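3.2 Storage in the shared studio

The open studio at Nomdale turned out to be the richest of our sites, and a real pleasure to study. Where the Anthorpe offices gave every worker a fixed desk, people here store things wherever the room lets them – on open shelves, on the floor, on the backs of chairs, or behind a locked door. Following Fuchs, we sorted these places into two groups, open and closed, and asked how each shaped the daily tidy-up.

Over five weeks we logged 315 acts of putting away. Open shelving drew the odds and ends that have no obvious home, and we were delighted by how quickly regulars could find them again. Lockers held fewer items, but people organized them with far more care. Figure 2 shows both kinds of storage.

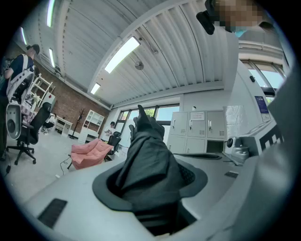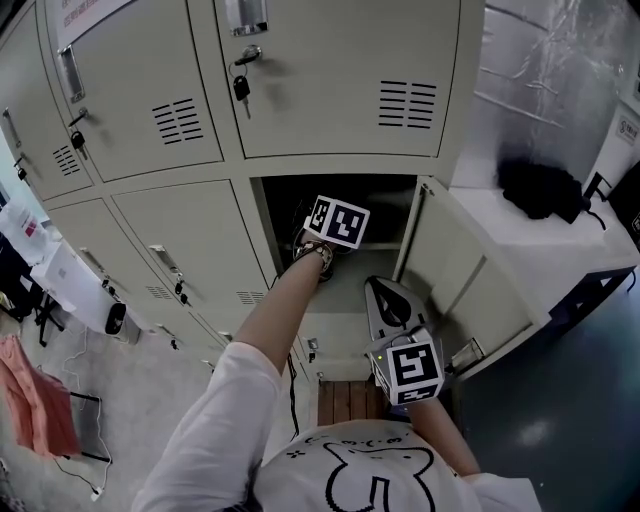
Figure 2. Storage in the studio. First picture: white open shelving against the brick wall, with a coat rack nearby. Second picture: beige lockers with one compartment open, above a slatted bench.

Closed storage also brought out a lovely bit of local etiquette. Regulars rarely asked for more space, even in December when winter coats and boots filled the entry, and most preferred to trade favours over a shelf. We return to these trades in Section 5, using the Ruvix coding scheme.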